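About us

Erno Memorial Notices. Small team, two rooms above the old bank, kettle always on. We write and place death notices, funeral announcements and longer life stories for families who don't have the time or the heart to do it themselves.

Started out as a typing service for the Sendosard Gazette. People kept ringing to ask could we help with the wording, so we did, and that became the job. Last year we handled 1,176 notices. Most are short - name, dates, family, where the service is. Some run to 2,000 words and take in a whole working life, the war years, the allotment, the lot.

How it works. You ring or fill in the form. One of us calls back, usually the same day, and asks questions. Schools, jobs, clubs, who's left behind and how they'd like to be named. We send a draft. You change whatever you want, as many times as you want. Nothing goes out untill you say so in writing. 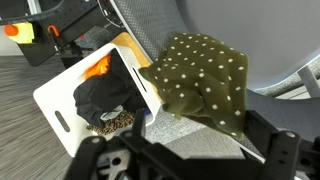
Green spotted cloth and white basket

We work with the Jaiswal funeral homes and with any other director you choose. No commission either way. Printed orders of service go through Prallex, who are just down the hill from us and quick. Online pages stay up free for the first year, small yearly fee after that, see Prices.

Deadlines. Copy for the Gazette by 4 pm the day before. Photos can be sent as they are, old prints fine, post them or drop them in and we scan and hand them back.

We also keep the notice archive, currently 632 families' pages and growing as we get the older ones typed up. If you spot a wrong date or a mispelt name please tell us, corrections are free however long its been.

Office open 9 to 5, closed for lunch 1 till 1.30. Out of hours leave a message - we do listen to them all. Parking round the back, ring the bell, stairs are steep so say if you'd like us to come to you.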